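Plarnau lab claims housework shortcut for robots

16 November 2022

Researchers at Plarnau say people carrying hand-held grippers can teach a robot household jobs without a robot being in the room. Guilan Jiang's team reports that its trained arm managed 80 per cent of attempts at 3 tasks.

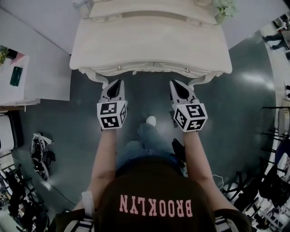

The figure deserves some caution. All the tests took place in 2 rooms, both also used for the training recordings, and failed starts were left out of the tally.

Dehua Shao, who works on robot learning at Barow and was not involved, wants to see it tried in a stranger's home. Jiang says that is planned for August.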